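Category: Weighing & Batching News

Kolev takes over the Bornwood scale shop

Last updated: January 21, 2024

So the rumor I passed along in July is now official - Kolev has bought the old Hustov scale service shop in Bornwood, and the sale covers the test truck, the parts room and all eight technicians. I stopped by to see Valeriano Mateos, who has run the place for seven years and is staying on as manager. He was in a great mood (and he made me coffee, which always helps my reporting).

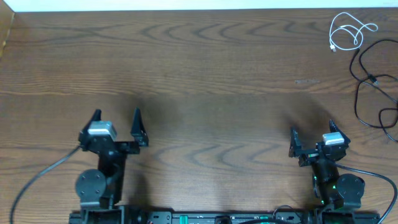 A wooden tabletop with plenty of grain.

The big question from the feed mills and gravel yards out here is what happens to their service contracts. Valeriano told me every one of them carries over at the same price until it runs out. After that Kolev will write new ones, and he wouldn't give me a number, though I tried twice! The shop looks after 45 truck scales in the county, most of them above-ground steel decks, plus a pile of floor scales and hopper scales that get checked on the same rounds.

What I liked best is the plan for the test weights. Right now the truck carries 1000 pound blocks, and the crane that swings them onto the deck is slow and cranky in cold weather. A new one is on order from Rorkine, and it should cut a pit scale check down to a morning.

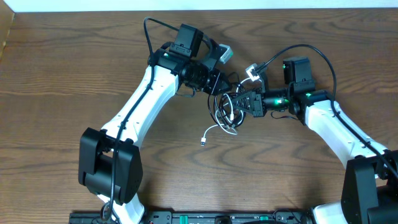 Baltasar Esteban, who handles the Kolev side of the deal, says the phone number stays the same and so do the weekend callouts. He also wants to move everybody over to digital load cells, one customer at a time. I can already hear the groans from a few of you who swear by your old analog setups - he did promise me the shop will keep stocking analog parts as long as it can get them.

If your scale is due for its yearly check, call the shop now. Valeriano says the spring calendar is filling up fast, and the mills always book first.

Contact the news desk | Copyright 2024 | Back to top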